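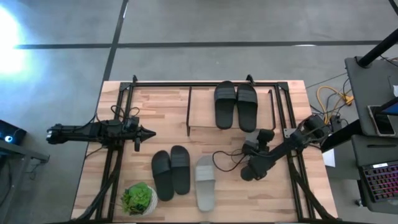 Elleck to replace hydraulic closers on communal doors at Evangelista estate

Door maintenance contractor Elleck has begun replacing the overhead closers on communal and flat entrance doors at the Evangelista estate, following a survey of every self-closing door in its nine blocks. The survey covered 563 doors. Work began in March 2024 and is being carried out one block at a time, starting with the stairwell doors on the upper floors.

The closers being taken out are surface-mounted hydraulic units fitted when the blocks were last refurbished. They use a compressed spring to shut the door and an oil-filled cylinder to control how fast it moves. Seals in a large share of them have hardened with age, and oil has been passing the shaft seal and running down the door face. Once enough oil has been lost the spring is no longer held back, and the door slams. Where staff had closed down the valves to make up for this, the opposite fault was found: doors stopping short of the frame, with the latch resting on the edge of the strike plate.

Ute Sauerland, who is managing the contract for Elleck, said leaking units were not worth repairing on site. "The body is sealed at manufacture. You can top up the oil in some older patterns, but the seal that let it out is still there, and it will let the new oil out as well," she said. "We record it as a replacement and move on to the next door."

What the survey found

Each door was opened fully and released, then opened to a narrow angle and released again. The second test is the harder one to pass, as the door has little speed by the time it reaches the latch. Surveyors also checked hinge wear, the gap between door and frame, the condition of the smoke seals and the fixing screws of the closer itself.

The main faults recorded were loss of oil, worn arm joints, and closers set at too low a spring strength for the width of the door. A smaller group of doors failed for reasons that had nothing to do with the closer. Some had dropped on their hinges and were catching the threshold. Others had been painted over the seals, which had stiffened and were pushing the door back out of the frame.

Svenja Bühler, who led the survey, said these doors had been put on a separate list for joinery work before any new closer is fitted. "If you put a stronger closer on a door that is binding, it will shut for a few months and then you have worn out the hinges," she said. "The door has to swing freely with the arm disconnected. We check that first and we check it again after the hinges have been packed."

At 17 doors the existing closer had been fixed with short wood screws directly into softened timber around old screw holes. These will have the old holes plugged and glued, and the new units will go on a backing plate with through-bolts.

Replacement units

The new closers are made by Rurkevex and are of the rack and pinion type, with spring strength adjusted by a screw at the end of the body. Closing speed and latching speed are set by separate valves. A third valve, for backcheck, slows the door as it is pushed open and is intended to limit damage where doors open against a wall. Backcheck will be used on the ground floor entrance doors only. Elleck said it would be left fully open on flat entrance doors, where residents had reported in an earlier trial that the door felt heavy to push with shopping or a pushchair.

The trial was run last July in one block. Two arm patterns were compared: a standard projecting arm, and a parallel arm that lies along the face of the frame when the door is shut. The projecting arm gives more closing force for the same spring setting, and was chosen for the stairwells. The parallel arm is less exposed to knocks and tampering, and will be used at the main entrances.

Itsuki Furukawa, technical adviser to the estate's managing agent, said the choice of one manufacturer for all blocks was mainly a matter of spares. Closers from at least 4 makers were found during the survey, with different hole patterns. "When one failed, the replacement meant new holes in the door. Some doors have three sets of holes in the top rail," he said. "The new body is fixed to a plate, and the plate stays on the door. At the next change you undo the body and leave the plate where it is."

Spare bodies, arms and plates will be held at Elleck's depot in Ullitz. The contract requires a failed closer on a stairwell door to be made good by the end of the next working day, and a failed closer on a main entrance on the same day if reported in the morning.

Arrangements for residents

Stairwell and lobby doors can be worked on without notice to individual flats. Flat entrance doors need somebody at home, and appointment cards are being delivered by block. The door must stay open while the old body is removed and the new plate drilled, so residents with pets are asked to keep them in another room. Floor coverings inside the threshold will be protected with dust sheets. Drilling is done from the inside face.

Brenda Yeoman, who represents residents of the first block on the list, said the main concern raised at a recent meeting was noise. "People on the landings have had doors banging at all hours. They want to know it will be set properly and that it will stay set," she said. She added that several older residents had asked whether the new closers would be harder to push against.

Elleck said opening force would be measured with a gauge at each flat entrance door and written on the job sheet. Where a resident cannot manage the door at the lowest setting that still latches it, the case will be passed to the managing agent. Options include a free-swing closer, which lets the door move without resistance in normal use and shuts it when the fire alarm operates. Such units need a power supply and a link to the alarm, and are being considered case by case.

Residents are asked not to adjust the valves, wedge the door or disconnect the arm. Turning a valve out too far can release the oil from the body. A door that has started to slam or has stopped latching should be reported with the block name and the floor.
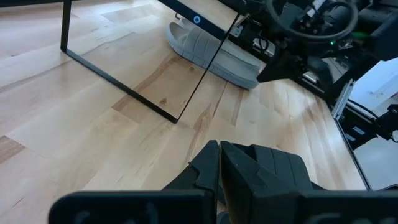
Setting and re-inspection

New closers will be adjusted once on fitting and again after around four weeks. Crisanto Pangilinan, the fitter in charge of the first team, said the second visit was needed because oil thickness changes with temperature and the units are fitted in stairwells that are warmer by day than by night. "We set the main sweep first, then the latching. If the wind gets into the lobby you need more at the latch, and you want to see that on a bad day," he said. "A door set in a still stairwell can be wrong the following week."

The order of work on each door is as follows. The old arm is disconnected and the swing of the door checked. Hinges are tightened or packed. The old body is removed, unused holes are filled and the new plate is fixed using the paper template supplied. The body is hung on the plate, the arm is fitted with the spring at its lowest setting, and strength is increased until the door latches from a narrow opening. Speeds are set last.

Removed units are being drained at the depot before the metal is sent for recycling. Oil on door faces will be cleaned off with a detergent solution, and doors where it has soaked into bare timber will be sealed before repainting. Repainting itself is outside the Elleck contract and will be let separately by the managing agent.

After the first year, inspections will be made every six months on main entrance doors and once a year elsewhere. Results will be kept against a door number fixed to the hinge edge of each door, replacing the present system in which doors are listed by floor and position. The survey had found some doors entered twice under the old list and a few in the bin stores not entered at all.

The managing agent has not given a completion date for the last block. Appointment cards for the second block will go out once the re-inspection of the first has been signed off.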